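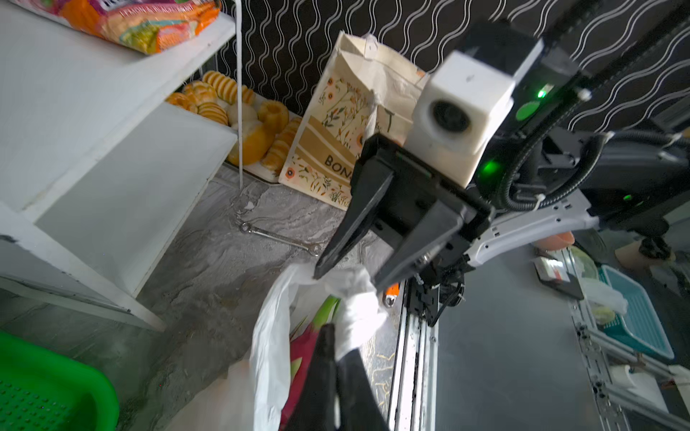

Photo: Nadja Plattner / Flindilard

Search this site... Go

Open afternoon at Flindilard, notes from the visit
Dec 9, 2023

Writing this on the train back so bear with me. Left early, got there late anyway, the bus from the station stops at the wrong end of the industrial park and then it's a walk along a road with no sidewalk. Sign on the door says Nendix (previous tenant, they've never changed it). Rang twice. Coffee upstairs, coats on the radiator.

Flindilard does grasping. Their thing is teaching by demonstration, which means a person does the job through the arm, the arm's cameras and joints get logged, and after enough of those you train on the pile. No one writes "move 4 cm left". Most of you reading this know that already. I went because I wanted to see how the demonstrating gets done by actual people on an actual afternoon, and what it costs in hours.

Balthasar Danzer did the welcome. Short, thank god. Slides for ten minutes, then down to the floor in small groups. Nadja Plattner runs the demonstration side and had our group, and she was the one worth listening to.

The task of the day was groceries. Plastic shopping bag on the floor by the shelves, fruit in it, arm has to deal with the bag. There was a dragon fruit in one, bright pink through the opening, and I heard somebody in the group behind ask if it was real. Pastries on a tray on the lower shelf, green baskets, a canvas tote with orange flowers leaning on the wall. A wrench on the floor too. The place looks more like somebody's Saturday than a lab and Nadja said that's on purpose. Clean backgrounds give you a policy that only works on clean backgrounds. They had one like that last winter and it fell over the moment a chair was moved.

Why bags? I asked. Because they are horrible, she said. A box is a box each time. A bag is a differnt shape every time you touch it, see-through in places, shiny, and the handles go wherever they like. The fingers close and you don't know if you have one layer or both. A person feels that, the arm mostly doesn't, so the person driving has to do it by eye through the camera at the wrist. And the gripper itself takes up a good chunk of that view.

Two ways of showing, and they use both:

By hand. You hold the arm, joints go slack, you walk it through. Good for big slow motions and for people who've never done it. Bad because your own hands and sleeves turn up in the room cameras, and because you push harder than you think.

Remote. Small leader arm on a desk, big arm copies. Slower to learn. Cleaner data. This is what they use for nearly everything now, by-hand is for first days and for working out whether a reach is possible at all.

The software in between is called Allow. In house name. It sits between the leader arm and the real one and decides what gets through: speed cap, force cap, a no-go zone by the rail. Pedal under the desk, foot down and it passes your movements, foot up and the arm holds where it is. I liked the pedal a lot. Much better than the button on the handle I've used elsewhere, where you let go at just the wrong moment.

Visitors could have a turn. I had a turn. Grim. Depth is the hard part. You think the finger is at the bag and it's well above it, then you overcorrect and press the whole thing into the floor. First try I closed on air. Second try I had plastic, lifted, lost it. Nadja talked me through: come in lower and from the side, let the tip push the film into a fold first, then close on the fold. Third go was better. The man after me (packaging firm, didn't catch which) was good at it straight off, very annoying.

My tries were saved, incidentally. They keep the bad ones, tagged. A recovery after a slip is worth more to them than a smooth run, she said, so long as the person does recover and doesn't just sit there swearing.

Some numbers, as given on the tour. 550 demonstrations for the bag task so far. A good operator manages 32 in a session, after that the quality drops and they make you stop. 51 went in the bin from the last batch, mostly camera sync trouble and one long run where the wrist camera had slipped on its mount and no one spotted it until evening. They check the mount before every session now. There's a card on the desk for it.
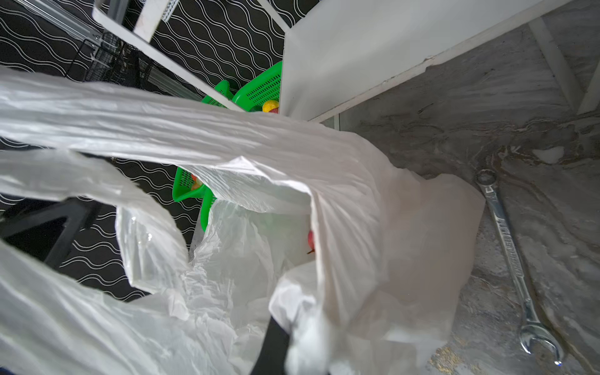 Does the person giving the demonstrations need to know how to program?
They need no programming at all. Operators at Flindilard get a morning of training on the leader arm and the pedal, and the engineers handle everything after the recording is saved.

Back to the bags. We spent a while on handles, which I hadn't thought of as a topic. Go for the handle or go into the mouth of the bag? Handle is easier to pinch and is what a person would do. But it twists, and a twisted handle in one demo and a flat one in the next look like unrelated objects to the cameras. Going into the mouth gives you more plastic to hold and puts a finger near the fruit. Operators split on this. Left alone, each picks their own favorite and the data ends up pulled both ways, so they now agree a method before a batch and stick to it even when it's awkward. Next batch they switch. Somebody asked if you could just mix and let the model sort it out. Balthasar said in theory. Nadja made a face.

Also: go slow but don't stop. Pauses get learned. If you hover over the bag thinking, the trained arm hovers over the bag as well, for no reason, and can sit there a good while. So they plan the move before the pedal goes down. One operator says the steps out loud under her breath before each run and apparently it's catching on.

Small things I wrote down and don't want to lose

- cables tied down all along the arm, they've had one snag on a shelf
- objects get moved between runs, by the operator, from a printed sheet. Without the sheet people put things back in the same spot every time
- bags get swapped when they go soft. Old bag behaves nothing like a new one
- lighting left alone on purpose, blinds up, whatever the weather does
- the Havlíček layout, named after whoever first set the floor up that way, is the one with the table to the right of the rail. They have a second layout but it was packed away

Didn't get to see the trained policy run on the bag. It was on the program, then it wasn't, a retrain was still going when we came down. Bit of a shame, that was half my reason for the trip. Nadja offered to send a clip. What I can report on is the teaching end, and that end looked well run to me, more careful than the last 2 places I visited where demos got recorded by whoever was free.

Food was good. Soup, and a poppy seed cake that went fast.

For anyone planning to go: they do this twice a year, sign up by email, groups fill up so ask early and ask for the floor tour first and the slides after if they'll let you. Wear shoes you can kneel in, the bag is on the floor and you'll want to look at it from down there before you drive. Parking behind the building, not in front. If you take the bus get off one stop later than the website tells you.

Will add the clip if it comes. Still need to type up the bit about force limits, my handwritting on that page is a disaster and we're nearly in.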